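Varnero annex, room 2: workroom inspection
Mar 4, 2025. Walked by Paora Hoani, comments by Erdal Yaman

Floor clear of cords and boxes: PASS. First time since I took over the form.
Exit door opens fully: PASS, with a shoulder.
Extinguisher tag current: PASS. Hook is at 85 cm, so mind your hip.
Window latch: FAIL. Reported in February. Reported again now, with feeling.
Stools: 2 wobble. Paora sat on both so you don't have to.

Tables
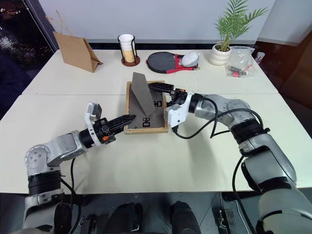
Tables are checked for level, for clean tops and for gaps. I ran a palm along every edge and came away without a splinter, so Toprak gets credit for the sanding. The two white tops pushed together still leave a dark seam across the middle, and the wooden tray sits right over it. Tray rim checked for rough spots: PASS. Seam: COMMENT. Clamp the tops from underneath before anyone loses another screw down there. The last one is presumably living a full life.

Lighting over tables: PASS.
Wall, plain white: PASS. Please stop asking me to inspect the wall.
First aid box: FAIL. 18 bandages, no scissors.

Open items to Hilano by email. Recheck when the latch is fixed, or when I retire.

E. Yaman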